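Home | Notebook | Bench Notes | Parts Store | Contact
4 min read

Workshop notebook - Proltmont bench, desktop systems
Entry dated 9/29/23
Entered by: Vija Bite
Read by: Lerato Mthembu

Subject: Dillis compact tower, noise and temperature under sustained load

Purpose

The Dillis tower was returned to the bench following the complaint recorded in May, namely that the fans rise and fall in speed during ordinary office work. The complaint was accepted at that time but could not be reproduced. The present entry records a second attempt, carried out with the side panel fitted and the machine standing on the floor beside the desk, as the user had it.

Condition on receipt

The case was clean on the outside. The front dust filter was heavily clogged along its lower third and clear elsewhere. Both case fans turned freely by hand. The cooler on the processor was seated correctly, although one of its four screws had been tightened less than the others. The paste beneath it had dried at one corner. Cables had been routed in front of the lower intake fan, and one of them showed a mark where the blades had touched it.

The graphics card was the one originally supplied. Memory and storage were likewise unchanged. The power supply had been replaced with a Sumampouw unit of the same rating, and no record of that replacement was found in our own files. Colleagues are asked to check the older paper sheets before the machine is signed out.

First run

The machine was started from cold and left idle for 30 minutes. The processor load was then raised to full and held there. The processor reached 72 degrees and stayed close to that figure for the remainder of the run. No throttling was logged. The fans behaved as expected throughout and did not rise and fall.

The load was then removed and replaced by short bursts, intended to resemble the opening of documents and browser pages. Under this pattern the fault appeared at once. The rear fan climbed sharply with each burst, held for a moment and dropped back. The effect is more tiresome to the ear than the steady noise at full load, and the user's complaint is considered justified.

Cause

The fan curve supplied with the current firmware has a very steep step at 70 degrees and allows no delay before the fan responds. A single short burst carries the processor past the step, and the fan follows it up and down. The clogged filter and the dried paste had brought the working temperature nearer to the step than it would have been when the machine was new. This would account for the complaint arriving only after the machine had been in use for a good while.

It should be noted that the Paddale model uses the same board and the same curve, but has a larger cooler and so seldom reaches the step. The absence of complaints about the Paddale should therefore not be taken as evidence that the curve is sound.

Work carried out

The filter was washed and dried. The old paste was removed and fresh paste applied, and the four cooler screws were tightened evenly in a cross pattern. The cables were taken behind the tray and tied. The curve was redrawn by hand in the firmware settings with a gentler slope, and a delay of 2 seconds was set on the way up and on the way down.

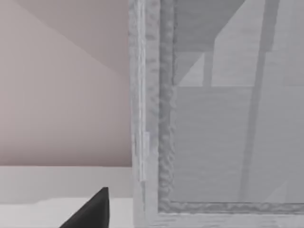 Second run

The same pattern of bursts was repeated with the panel fitted. The rear fan rose slowly once, near the beginning, and then held a steady speed. No surging was heard from the chair or from the far side of the room. Full load was applied again afterwards. The processor settled lower than in the first run, and the graphics card was unaffected.

A faint ticking was present from the front of the case during the second run. It was traced to the filter frame, which does not clip fully home on its left side. A strip of thin felt has been placed behind it as a temporary measure. A new frame has been requested from stores.

Points for discussion

L. Mthembu has asked whether the revised curve ought to be loaded on every Dillis that passes through the bench, or only on those about which a complaint has been made. My own view is that it should be loaded on all of them, provided that the change is written on the job sheet and the user is told how to restore the original setting. A firmware update will overwrite the revised curve without warning - this has already caught us out on another model.

The power supply also requires a decision. It performs properly and its fan is quiet, but the machine should not leave the bench with a part we cannot account for.

Outstanding

- Fit new filter frame when received and remove the felt.
- Search paper sheets for the power supply replacement.
- Save the revised curve to the shared folder under the board number, and not under the model name.
- Repeat the burst test on a Paddale with its filter partly covered.
- L. Mthembu to write to the user regarding collection.

Machine left on the lower shelf, panel fitted, mains lead removed and tied to the handle.

V. Bite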